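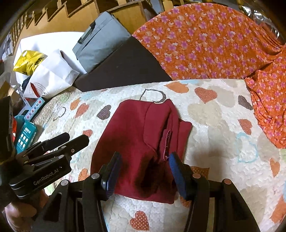
I love a long obituary, and I wish more families would write one! The short kind, with the name, the age, the hour and the chapel, does its job and gets people to the right door. But last January I read the one for Amado Magbanua, 352 words his daughters wrote at the kitchen table, and I felt like I'd missed out on a friend.

They put in his tomatoes. They put in the 47 years he drove the Storby road, and the dreadful harmonica, and the soup he made for anyone with a cold (too much ginger, always). I had met the man twice. I cut it out and it's still on my fridge.

People tell me the paper charges too much, and I know it does. So run the short notice there and put the long one everywhere else: the funeral home's page, the church bulletin, a stack of copies by the guest book. When we buried my uncle, Afonso Barreto, we printed 400 and came home with 11.

And please, start now, while you can still ask questions. Call your mother and find out what she did the summer she was nineteen. Ask who taught her to dance. My aunt talked until past midnight, and I filled both sides of every sheet of paper I had in the house.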